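Looking after printed cotton and dark fabrics at home

Posted 22 June 2025 by Dwynwen Llewellyn

Most of the printed things in a house get washed the same way as everything else, and most of them suffer for it. T-shirts, tea towels, tote bags, banners, aprons from a work do, cushion covers with a slogan on. The cloth itself will usually last for years. The print goes first, and the black or navy behind it goes grey soon after.

I ran the alterations counter at Bendo for a long while and took in a lot of printed cloth that people hoped could be rescued. A cracked print can't be mended. These notes are about keeping it from getting to that stage.

Find out what sort of print it is

Run a fingertip over it. If you can feel a smooth layer sitting on top of the cloth, it is either a thick ink or a heat transfer. If you can't feel anything, the colour has gone into the fibres and you can relax a good deal.

Thick inks crack if they are stretched or dried too hot. Heat transfers lift at the corners, and once a corner has lifted it will catch on zips in the wash. Printing that has soaked in does neither, but it fades in sunlight like any dyed cloth.

If the label is still there, read it. Where the label and these notes disagree, go with the label.

The first wash

Wash it by itself, or with old dark things you don't mind about. New black cotton sheds dye, and it can do so for three or four washes. Cold water, no soaking. People used to add salt or vinegar to set the colour, and I did it myself for years, but I never saw any difference with modern dyes and have given it up.

Leave a new print for a few days before washing it if it still smells strongly of ink. 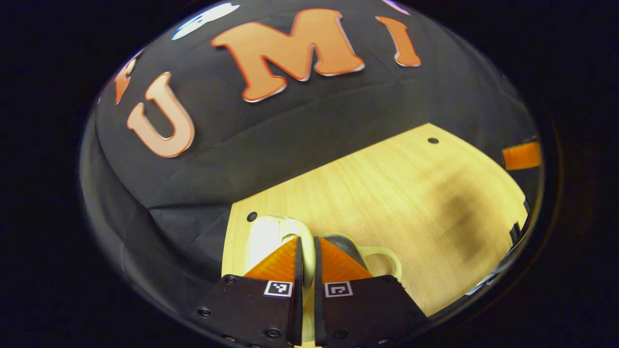

Orange lettering on a dark fabric.

Everyday washing

Turn it inside out. If you do only one thing on this page, do that. The rubbing that wears a print away comes from the other clothes and the drum, and with the cloth turned the print only rubs against itself.

Use 30 degrees and a liquid meant for dark colours. Powder is fine for whites, but in a cool wash it doesn't always dissolve, and you get pale streaks in the folds of black cotton. If that has already happened, put it through a plain rinse with nothing in the drawer and the streaks will normally go.

Don't cram the machine. You should be able to get your hand in on top of the load. Keep jeans, towels and anything with a metal zip out of it. Towels are the worst, as they leave lint all over dark cloth and it clings.

Skip the fabric softener. It leaves a coating that makes transfers come away sooner, and it does tea towels no good either.

Spin speed matters more than people think. Drop it to 800 if your machine lets you. A full-speed spin sets hard creases, and when a crease runs across a thick print that is where it will crack. Take the load out as soon as the machine stops.

Marks on or near the print

Food and grease: a drop of washing-up liquid on the mark, worked in from the back of the cloth with a finger, left for ten minutes and rinsed cold. Don't scrub the front with a brush.

Biro: dab with a little surgical spirit on a cotton bud, but only on plain cloth. Spirit dissolves a good many inks, so keep well clear of the lettering.

Candle wax: put the cloth in a bag in the freezer for an hour, then flex it and pick the wax off. The brown paper and hot iron method is for plain cloth only.

Deodorant marks on black: rub with a dry piece of the same sort of cloth, or an old pair of tights. Water makes them spread.

Drying

Dry it on a line or an airer, in the shade, still inside out. Strong sun will take black to a rusty brown in one summer if you leave things out all day. Peg at the hem or under the arms, never through the print.

If you must use a tumble dryer, use the low setting and take things out while slightly damp. I put in a Valtonen rack over the bath in November, the sort that pulls down on a cord, and the dryer has hardly been on.

Ironing

Iron from the back, medium heat, no steam over a transfer. Lay a plain tea towel underneath so the print isn't pressed on to a hot board cover - some of them have a metallic finish that throws the heat back. If you have to iron from the front, cover the print with baking parchment and keep the iron moving. Greaseproof paper isn't the same thing and can stick.

A lifting corner on a heat transfer can sometimes be put back this way. Parchment on top, firm pressure for ten seconds, then leave it alone until quite cold before you peel the paper off. It won't hold for ever.

Folding and storing

Fold so that the creases fall outside the print. With a large design that may mean rolling it instead, print outwards, with a sheet of plain tissue in between. Two prints left face to face in a warm cupboard will stick together. Martti Ruotsalainen, who had the shop next to ours, lost most of a box of club shirts that way when they were stacked beside a hot water tank.

Banners and wall hangings are best rolled round a cardboard tube. Ask at a carpet shop, they throw them out. Plastic bags are all right for a week or two but hold the damp, so for longer storage use an old pillowcase.

Reviving dark cloth

When the black has gone grey but the print is still good, you can redye it. A machine dye for cotton takes on the cloth and mostly leaves thick ink alone, though pale colours in the design may dull a little. Test a hidden bit first if it is something you care about. Polyester thread won't take the dye, so expect the stitching to show up lighter.

Run the machine empty on a hot wash afterwards, and do something dark next.

When it's past saving

Cut the printed panel out with a good margin, iron some light interfacing to the back, and use it for a cushion or a bag pocket. What's left makes decent polishing cloths. Cut off the seams first, they scratch.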